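Pre-run check, Faddale arm, club bench 2
Filled in by Wenceslao Gaete, March, 4:30 pm

I'm doing the long version of the checklist this time because three new people joined and they keep asking me what I write in the comments box. So, this is what I write in the comments box!

1. Power and E-stop
OK. Pressed the E-stop twice, once at rest and once with the arm moving. It dropped out both times. Please twist it all the way back out before you decide the controller is broken (I lost half an evening to that in my first month).

2. Base clamps
OK after tightening. Left rear clamp took almost half a turn. Same one as last time, so I put a paint mark on it.

3. Cables
Needs attention. The wrist camera lead is rubbing where it passes the elbow. I taped it for now with the blue stuff. Solari sleeve is on the order list, please don't order it again.

4. Joint zero
OK. Base encoder read 1496 at the mark, same as in the book. If yours says something else, home it again before you touch the offsets.

5. Gripper fingers and screws
OK. Checked all the screw heads with the small driver, nothing moved. Wiped the fingers with a dry cloth. No oil on these, ever, even if they squeak.

6. Grip force
FAIL. The setting was at 132 when I opened the Plostum panel, and our sheet says 33 for anything made of paper or thin card. I set it back and saved it under "light objects". Whoever runs the shortbread tube next, look at the number first, then close the fingers. Our tube is round and open at the top and has a waist like a wasp down at the bottom, and CHOCOLATE has lost its first letters in the folds.
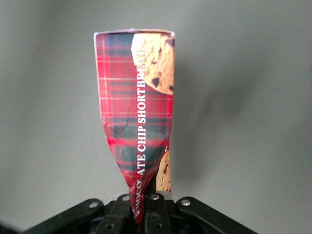
7. Test objects
Partly OK. The tartan tube is off the graded list but stays in the box for practice grabs (a crushed one is good for testing odd shapes, I like it). We need two fresh tubes, so somebody has to eat cookies. Foam blocks are fine.

8. Logging
OK. Rind is writing to the shared drive, last run number 1168. Write yours on the whiteboard before you start.

9. Floor and bags
Backpacks behind the yellow line please!! I moved four.

Cleared to run: yes, light objects only until somebody else checks item 6.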